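Trirnville kitchens asked to keep cooking fat out of the drains

Households in Trirnville will be able to hand in used cooking oil at two places from October, after the town's water service found again that much of the blockage in the old pipes comes from kitchen sinks.

The water service was called out to 338 blocked drains in the last year. Most of them were in the streets between the market and the river, where the pipes are narrow and were laid before the houses had modern kitchens.

"People pour it away hot, and it looks like water, so they think it goes away like water," said Anwara Bandara, who leads the drains team. "But after a few metres it is cold and it sticks to the pipe. Then the next family adds a little more."

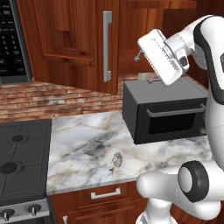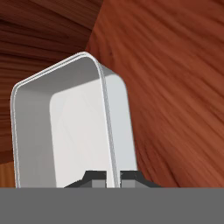
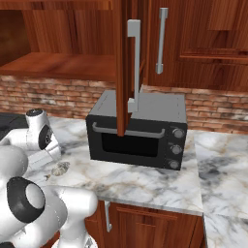 Kitchen views, with a black toaster oven on the counter in the first and the last.

TRIRNVILLE, October – The first collection point is beside the Buretti bakery and the second is at the Prurkelell car park, close to the glass bins. Both will be open from eight in the morning until six in the evening. The oil must be cold and in a bottle or jar with a lid. Engine oil and paint will not be accepted.

The collected oil will go to the firm Böttcher, which cleans it and sells it for making fuel. The town will not earn money from this, but it also pays nothing for the transport during the first year.

A trial was held in the spring in the streets near the school. In that time 1,003 bottles were brought in, more than the water service had expected. Some residents said that they would have brought more, but they had no car and the bottles are heavy to carry. For this reason the water service is now asking whether a small van could visit the upper part of the town once a month. It has not yet been decided.

Roughly 2,000 homes will receive a leaflet with the opening hours and a short list of advice. It asks people to wipe greasy pans with paper before washing them, and to put the paper in the normal rubbish. Small amounts of fat from a roasting tray can be left to become hard and then scraped into the bin. Coffee grounds and rice should also stay out of the sink.

Restaurants are not part of the plan, as they must already have their own contract for waste oil. Several owners have asked if they may use the new points when their containers are full, but the answer for the moment is no.

Residents who rent their home and have a slow drain should speak first to the landlord. If the water comes up in the street, the water service should be called directly, also at night.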